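Ticket: Steuerkategorie im Spirituosenhandel wird falsch berechnet
Status: wieder geöffnet
Betroffen: Warenwirtschaft Billova, Modul Verbrauchsteuer
Standort: Auslieferungslager Driletov
Erfasst: 21. Mai 2018

Fehlerbild
Seit dem Update im April landen Liköre der Marke Courtois in der Kategorie »Wein und Schaumwein«. In der Monatsmeldung fehlt dadurch die Branntweinsteuer für diese Artikel. Die Rechnungen an die Gastronomie sehen auf den ersten Blick normal aus, der Steuersatz im Hintergrund ist es nicht.

Antwort des Herstellers (Brunda Support)
»Bitte Artikelstamm neu einlesen und Cache leeren.«

Haben wir gemacht, zweimal. Beim ersten Mal blieb alles beim Alten, beim zweiten Mal waren zusätzlich drei Obstbrände verschoben. Mir leuchtet ohnehin nicht ein, was der Cache mit einer Zuordnung zu tun haben soll, die in der Datenbank falsch drinsteht. 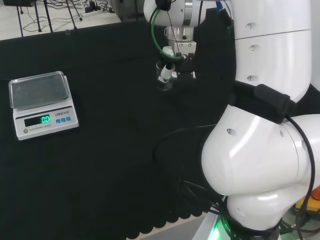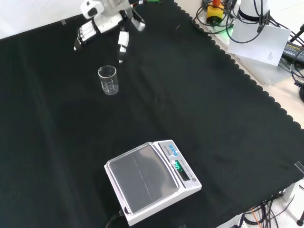
Weißer Roboterarm, beide Aufnahmen vom selben Termin.

Weitere Prüfung
Alkoholgehalt im Artikelstamm kontrolliert: stimmt mit den Etiketten überein. Export als Textdatei: Werte ebenfalls korrekt. Erst nach dem Import in das Steuermodul wird aus 22,0 eine 2,2. Das sieht mir sehr nach dem Dezimaltrennzeichen aus. Brunda schreibt dazu, das Trennzeichen sei »unverändert«. Einen Nachweis dafür habe ich trotz Nachfrage nicht bekommen.

Umgehung
Zwei Artikel von Hand umgestellt und die Meldung testweise erzeugt. Der Steuerbetrag passt jetzt. Nach dem nächtlichen Abgleich stand bei einem der beiden wieder der alte Wert, beim anderen nicht. Warum, weiß ich nicht, und die Erklärung »Synchronisationsverzögerung« überzeugt mich nicht.

Offen
Brunda soll die Importregel vor und nach dem Update gegenüberstellen.
Monatsmeldung bleibt gesperrt, bis alle Liköre geprüft sind.
Ticket bitte nicht noch einmal automatisch auf »gelöst« setzen. Das ist jetzt dreimal passiert, jedes Mal ohne Rückfrage bei uns in Driletov.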